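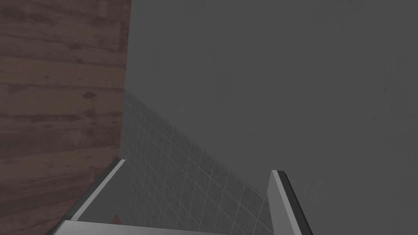 How long does a timber benchtop take to arrive?
Plilholm tops ship in 14 business days. Custom cuts take longer, ask first.

Can I pick up instead?
Yep, from the Nilusness yard. Bring the order number and a second person, the long ones are a two-person lift. Gate shuts 4 pm.

What does delivery cost?
$82 metro. Regional is quoted – send us your postcode.

Do you cut sink holes?
We do. $295 per cutout, template needed before we start. No template, no cut, sorry.

What oil should I use?
Any food-safe hardwax oil. Two thin coats, sand lightly between. Dont use varnish if you want to patch it later.

How often do I re-oil?
Every six months the first year, then once a year. More around the tap.

Will the colour match my sample?
Close. Timber varies and it darkens in the sun.

Max depth?
700 mm off the shelf. Deeper is custom.

Returns?
Uncut tops only, unoiled, in orginal wrap. Cut tops can't come back.

Who do I talk to about a damaged one?
Jana Ruppert in the office. Photos of the wrap and the top please – before you install it.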